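How Does a Lock Know Which Key Is Yours?

Have you ever stood at the front door on a chilly October afternoon, waiting while a grown-up digs for the keys? You see the key slide in, you hear a little click, and the door swings open. But how does the lock know it has met the right key? A lock doesn't have eyes, after all, and it certainly can't read the name on the key ring!
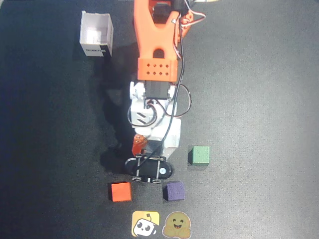 Stovmont Children's Library — Homework Help Desk

Let's start with the key. If you look at one closely (ask first, please, and give it back afterward), you will notice that one edge goes up and down like a row of tiny hills and valleys. Those valleys are called cuts, and they are the secret. Your neighbor's key may look a lot like yours, but its valleys are deeper in some spots and shallower in others.

Now for the lock. Inside many front door locks is a round piece called the plug, and the plug is the part that turns. Sitting above the key's path is a row of little metal pins, each one split into a top piece and a bottom piece, with a tiny spring pushing down on it. When there is no key inside, the top pieces poke down into the plug and hold it still, the way a stick pushed through the spokes of a wheel keeps it from rolling.
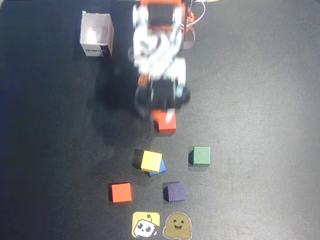
When the right key goes in, each pin rides up and down over the hills until it comes to rest in its own valley. If every valley is just the right depth, all the splits line up exactly at the edge of the plug — and then it can turn! With the wrong key, even one pin sitting too high or too low is enough to keep the door shut.

A bike lock with number wheels works a little differently, because you carry the key in your head. Each wheel has a gap hidden inside it, and the lock opens when all the gaps are in a row. A lock with three wheels, numbered 0 to 9, has 1,000 different codes to try. So 217 would be a perfectly good code, and so would 989, but please don't use either one now that you've read it here!
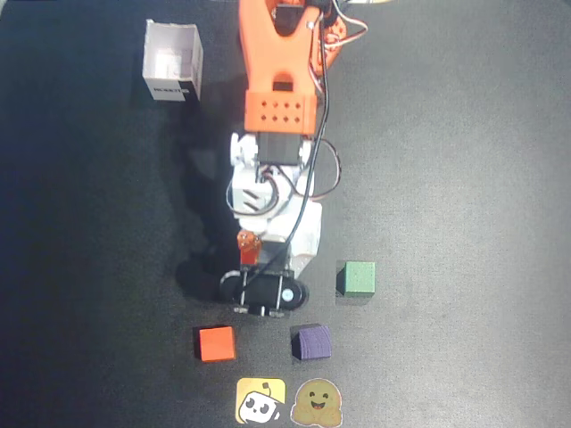
Page last changed: October

Locks are very, very old, by the way. People long ago made big ones out of wood, with wooden pins that dropped into holes, and the keys could be so large that you would never lose one under the couch.

Would you like to try something at home? Ask a grown-up to help you find two old keys that don't open anything anymore. Lay each one on paper, trace around it with a sharp pencil, and compare the two sets of hills.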